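Sorting the little paper stuff (cards, notes, tags and all that)

by Fiona McIver

438 shares | 115 comments

We use cookies to remember your preferences. Accept | Manage

I have been putting off the paper pile since January. I don't mean the big paper, the bills and the school forms, I mean the LITTLE paper — postcards, gift tags, notes with a phone number on them, the card somebody tucked in with a birthday present. It all used to live in a salad bowl. Every time I needed one thing I tipped the whole bowl out, and then of course it went back in worse than before!

So what I do now is clear one table, all the way down, and put a wooden box with dividers in the middle of it. Mine has an open top and little square sections, and I love it. You don't need a fancy one (my sister-in-law uses a muffin tin and swears by it). 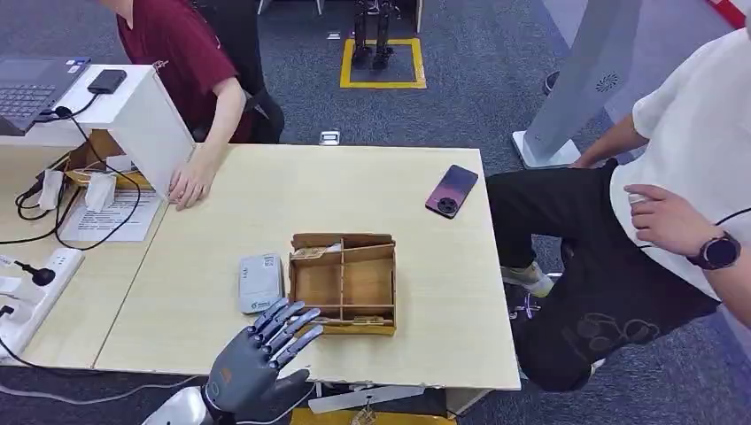
Start with the smallest scraps because they get lost the fastest. One section for tags, one for notes you still need, one for stamps. Don't label anything yet! I labeled mine the first night and had to peel off every single one, and the glue left marks on the wood that I'm still annoyed with. Live with it a couple of weeks and use pencil after that.

If a section is so full you can't get two fingers in, it's too full. Split it up or throw some out.

My friend Rania Soliman does hers on the living room floor with the TV going, and she gets through twice what I do. My knees won't have it. If you are a floor person, though, do it on a low carpet with no shag, and run your hand over the carpet when you're done. A gift tag can hide down there for ages, and then the vacuum finds it.

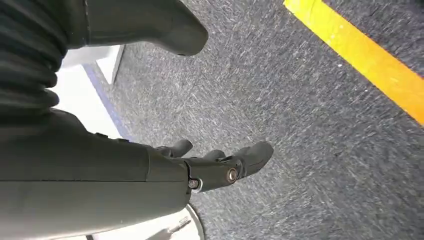 Picture cards and postcards

These are the hard ones, for me anyway. I can throw out a receipt without blinking, but give me a card with a pretty photo and I'm standing there for ten minutes remembering things. What helps is picking up one at a time and deciding before you touch the next. Keep it, mail it or let it go.

The keepers go standing up in a holder, with the picture facing out. Stacked flat you only ever see the top one. I like to swap the front card with the seasons — fall trees, then something snowy, then flowers — and it costs nothing.
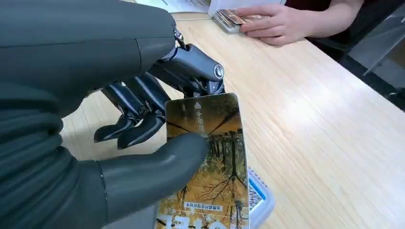
How do you stop cards from curling?

Keep them out of the kitchen and away from the bathroom, where it gets steamy. For one that has already curled, lay it face down between two sheets of plain paper with a heavy book on top and leave it for a few days. Don't iron it. I tried that with one from Pradmont and the shine came right off the front.

Get my tips by email! Sign up for the newsletter. Unsubscribe any time.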